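Asabe Akpan spent October deciding which fingers to keep on a two-armed robot. She tests grippers for Zonel, and the choice was between a pointed set from Trudgate and a flat padded set from Kaneo.

"On blocks they scored the same," she says. "So blocks were no use to me. I went and got a table tennis paddle in a zip case."
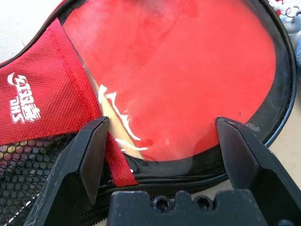 Soft goods are where the gap opened up, she says. Over 320 attempts per set, the Kaneo pads held the paddle well but kept pushing the fabric flat. "You need to get under an edge. A wide pad can't do that. The pointed ones can, but they slip on a smooth handle if you come in crooked."

The arms got less of her attention. She ran both at the same slow speed and left the controller, a Wiriya unit, on its stock settings.

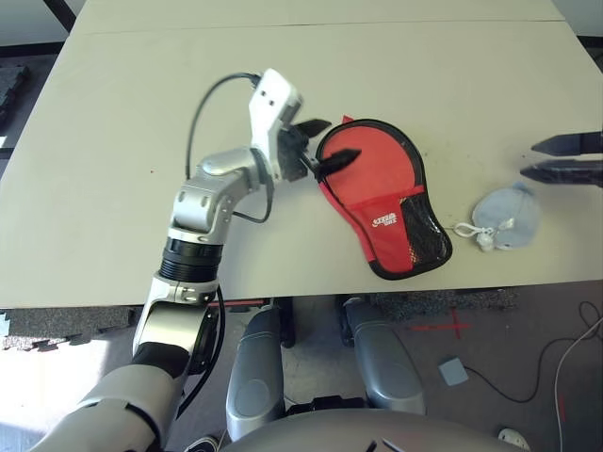 "People ask about force first," Akpan says. "I'd ask about the approach angle. We changed it by a few degrees and lost 140 failures from the log — same fingers, same case."

She is less sure about the wrist cameras. They help near the zipper, but glare on plastic still throws the position off.
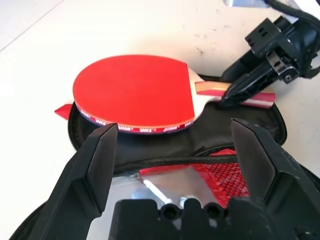 "I want one arm to steady and one to work, and I want to stop swapping parts between them," she says. For now the pointed fingers stay on both sides. The pads are in a drawer, and she plans to try them again with a thinner backing.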